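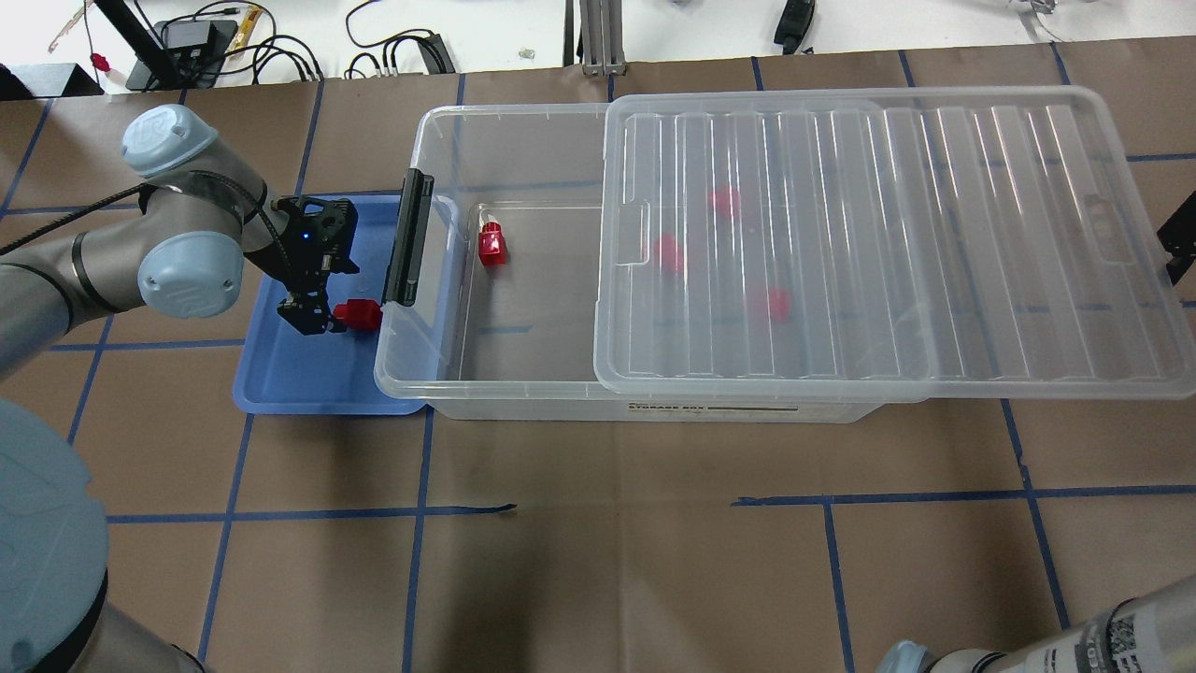

Photo: Ljubica Dumitrescu

Search the help pages Enter a word or phrase Go

Modico School Library Guide
Section 2: Setting up reading lists

By Kane Lowther
2026-10-16

This section covers making a reading list, adding books to it, setting the age bands and putting the finished list where pupils can find it. You will need a staff login with list rights. If you can see the Lists tab at the top of the catalogue, you have them. If you can't, ask whoever set up your account to tick "May edit lists" on your staff record, then log out and in again.

Your books must already be in the catalogue. A list points to catalogue records and does not hold books of its own, so a title you type in by hand will not show a cover, a shelf mark or whether the book is out on loan.

Before you start

Decide who the list is for. Modico asks for this on the first screen, and although it can be changed later, changing it clears any order you have put the books in.

Work out whether you want a fixed list or a live list. A fixed list stays as you left it. A live list is built from a search and picks up new books as they are catalogued. Fixed lists suit book clubs, class reads and anything you plan to print. Live lists suit broad subjects such as school stories, diaries or football fiction, where you want the newest stock to appear without anyone having to remember to add it.

Making a fixed list

1. Open Lists and choose New list.

2. Type a name. Names can be up to 60 letters long, but the pupil screen shows only the first line, so put the useful words first. "Funny diaries for Year 6" works better than "A list of funny diaries which Year 6 might like".

3. Under Audience, choose the year groups. Hold down Ctrl to choose more than one.

4. Under Type, choose Fixed.

5. Write an introduction in the box, up to 600 characters with spaces. Pupils see it above the books. Leave it blank if you have nothing to add and the covers will move up to fill the gap.

6. Choose Save. The list now exists but is hidden. The word "Draft" appears beside its name until you publish it.

Note: Two lists may have the same name. Modico will not warn you. If you run the same list every year, put the school year in the name.

Adding books

1. With the draft open, choose Add from catalogue.

2. Search by title, author, series or barcode. A barcode scanner can be used here in the same way as at the issue desk. Click once in the search box first, or the scan will go nowhere.

3. Tick the books you want and choose Add ticked. Books already on the list show in grey.

4. Repeat until you have finished, then choose Close.

5. Drag the books into order using the handle on the left of each row. To put a series in reading order, select all its rows and choose Sort by series number.

Sort by series number reads the number from the catalogue record. Records brought over from an older system often have the number inside the title ("The Locker Notes, book 4") and nothing in the series field. These will drop to the bottom. Either correct the records or drag the rows by hand. Correcting the records takes longer the first time and saves doing it again for every list.

A fixed list holds up to 300 books. The screen gets slow well before that on older computers, and pupils rarely scroll past the first page, so split long lists by year group or by mood.

Caution: Add by series adds every record with that series name, including spare copies that were catalogued separately. Check for repeats before you publish. At Ultow the first Year 7 list went up with the same book showing in three places, each with a different cover, and pupils reserved all of them.
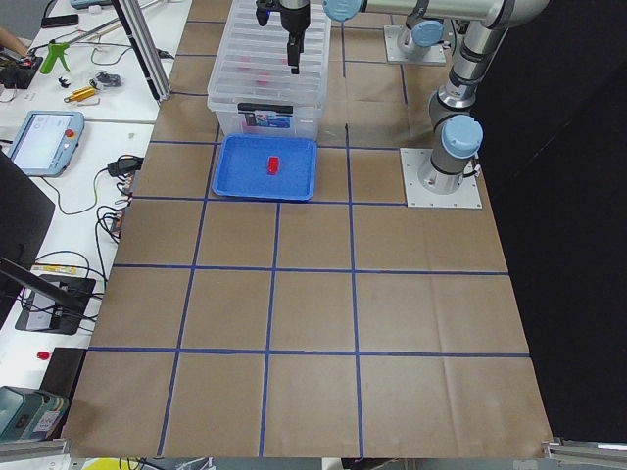 Short notes on books

Each book on a fixed list can carry a short note. The note belongs to the list and does not change the catalogue record, so you can say one thing to Year 5 and another to Year 9 about the same title.

1. Choose the pencil beside the book.

2. Type the note. Two sentences is plenty.

3. Choose Save note.

Pupils can write notes too if you let them. Turn on Pupil notes under List options and they will see a button marked "Say why you liked it". Whatever they write waits in your Approvals tray until a member of staff passes it. Only the first name and year group are shown. If your school does not show pupils' names on screen, choose Year group only.

Caution: Don't copy the publisher's blurb into the notes. It is already shown on the book's own page, and many blurbs give away the end of the book before.

Making a live list

1. Open Lists and choose New list.

2. Fill in the name and audience as before.

3. Under Type, choose Live.

4. Choose Set search. Pick at least one subject heading or genre. You can narrow it by reading age, by format, by shelf or by date added.

5. Choose Preview. The books that match now are shown, with the total at the top right.

6. Read down the preview. If something is there that should not be, choose Leave out beside it. Books left out stay out, even when the search would find them again.

7. Choose Save.

Look at the total with some care. When we first tried "School stories" with no other limits on the Ultow catalogue, it found 897 books, from picture books about starting Reception up to young adult novels. Adding a reading age and a shelf brought it down to something a pupil could browse. If your total looks far too small, the usual cause is a subject heading spelt in more than one way. Search the catalogue for each spelling and use Merge headings, described in Section 4.

Note: Live lists refresh overnight. A book catalogued this morning will appear tomorrow. To bring it in sooner, open the list and choose Refresh now.

Age bands

Modico comes with a set of age bands already filled in. They are only labels and will not stop a pupil borrowing anything. To stop loans by age, use Loan limits.

1. Go to Settings, then Age bands.

2. Change the names to suit your school. Many schools use year groups, others use colours that match the spine stickers.

3. Set the lowest and highest reading age for each band. Bands may overlap, and it is better if they do. A confident reader in Year 5 and a reluctant one in Year 8 may want the same funny diary, and neither wants to be told it belongs to the other.

4. Choose Save bands. Lists that use a band you have renamed will pick up the new name.

Caution: Do not delete a band that is in use. Every list with that band as its only audience will go back to Draft and vanish from the pupil screen. Rename it or move the lists first.

Books with no reading age in the record are placed in the band called Unsorted. Before the start of term in September, run the report called Books with no reading age and work through it a shelf at a time.

Publishing

1. Open the draft and choose Check list. Modico looks for missing covers, repeats and books marked as lost. You can publish with any of these, but lost books look poor on a new list and lead to reservations you cannot fill.

2. Choose Publish.

3. Pick where the list should appear: Pupil home page, Browse lists, or both.

4. Set an end date if you want one. On that date the list goes back to Draft. It is not deleted.

The pupil home page shows lists in the order they were published, newest first. To keep one at the top, choose Pin. Pinning a second list unpins the first.

Printing a list

Choose Print from the list menu. The choices are Covers and titles, Titles only, and Checklist, which adds a small box beside each book for pupils to tick. Covers use a lot of ink. If you print shelf signs on a Kindar label printer, choose Titles only and set the paper to the width of your roll. The other layouts will print but the right-hand side will be missing.

If you use the Quezada reading diary, Checklist prints at the right size to be glued inside the back cover.

If something goes wrong

The list is published but pupils can't see it. Check the audience. A pupil whose year group is missing from their record will see only lists marked Everyone.

Covers are missing. Covers are matched by ISBN. Open the record and check the number against the back of the book, and watch for paperbacks catalogued under the hardback number.

The order has changed. Someone has edited the audience. Open List history to see when, and choose Restore order.

A book shows as available but is not on the shelf. Mark it as missing from the book's own page. It will stay on the list with the words "Ask in the library" until it is found or withdrawn.

Section 3 covers reservations and waiting lists.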